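Call for Participants: Household Task Recording, Skoketlow Arm Build

The Ostby shared workshop is building a two-arm household robot, working name Skoketlow. The frame, shoulder joints and power supply are finished. The control software can repeat a fixed path but cannot yet adapt to a surface it has not met before. To train it, we need recordings of people doing ordinary chores by hand, in their own homes, from head height.

We are looking for participants in Satdale and Hagedorn. No technical background is required.

What the work involves

Each participant wears a headset while doing a set of short chores. The list covers wiping flat surfaces, folding laundry, making a bed, loading a dish rack and putting items on shelves. A session lasts 50 minutes, including setup. Most participants complete 2 sessions in a week. The headset is lent for the length of the project and comes with a charger, a spare strap and a printed sheet of chores.

The target for this round is 600 usable clips. A clip is usable when both hands stay in view for most of the task and the chore is carried through to the end. Speed is not scored. Work at the pace you would normally use, and with whichever hand you normally use. Left-handed participants are especially wanted — the present set is heavily right-handed and the left arm of the build performs worse for it.

Requirements

Age 18 or over. A home with at least one bedroom, a kitchen and working indoor lighting. Written consent from every adult who lives at the address. Forearms must be bare during recording, and rings and watches removed. Glasses can be worn if they fit under the headset; tell us beforehand so we can send the wider face pad.

Mirrors, windows and glossy doors

Reflective surfaces are the weak point of the build. The depth estimate fails on glass, and the arm either stops short or pushes too hard. We therefore want as many glass-wiping clips as participants can supply. Use a folded cloth and keep the palm flat on it. The free hand may rest or hover wherever is natural. 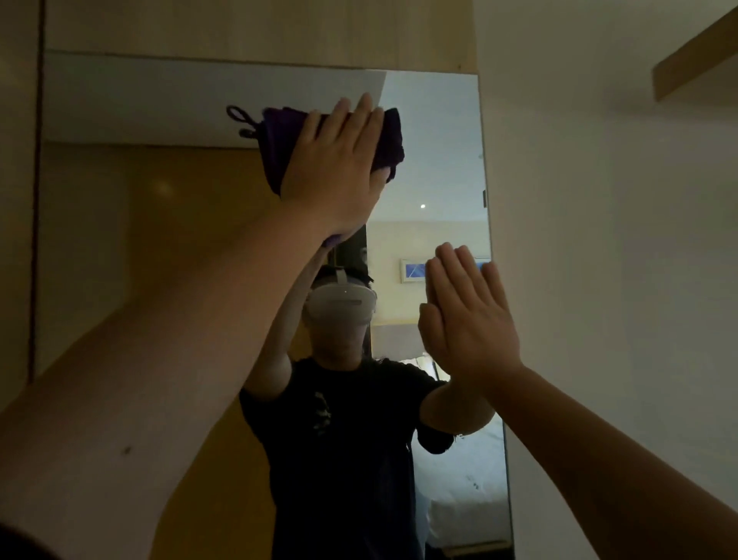 Page 2 of 2

Participants should be aware that a mirror records the wearer and the room behind. The headset hides the eyes and much of the face, but hair, clothing and furniture remain visible. Take down or cover anything you do not want stored, including framed pictures and paperwork. Any clip can be withdrawn on request up to the end of September.

Payment and storage

Payment is per session, made at the end of each week. Clips are kept on a drive at the workshop and are not published. The budget for the round is $4,000, and recruitment closes when it is committed.

How to apply

Leave a completed form at the Ostby front desk, or come to the open bench on Tuesday at 7 p.m. Bring proof of age. State your town, your dominant hand and which of the listed chores you can record at home.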